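Household tips for the wedding week at home

When a cousin of ours married in June, the family stayed in our house for the whole week, and I learned many things about keeping it in order. I write them here for whoever will host next.

Flowers
Cut the stems again each evening and change the water completely. Garlands keep better in the fridge, in a damp tea towel, away from the fruit.

Clothes
Hang the heavy saris and suits on Monday already, so the creases can fall out. For a turmeric stain, rub in dish soap, rinse cold, then put the cloth in full sun. Try first on a hidden seam. Do not iron over sequins; turn the garment inside out and use an old pillowcase between.

Candles
Wax on a tablecloth must become hard before you scrape it. Vivek Mittal taught me to put a bag of frozen peas on it. What remains comes out with brown paper and a warm iron.

Borrowed dishes
Put a small piece of masking tape under each dish with the name of the owner. Wash the serving bowls by hand if they have a coloured rim, and stack them with a paper napkin between.

Gifts
Write down who gave what while you open the parcels. Keep the cards in one envelope.

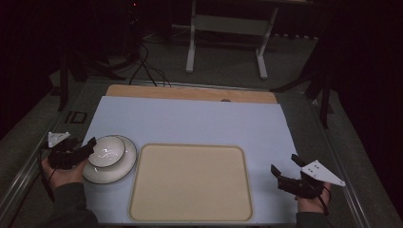 Leftover sweets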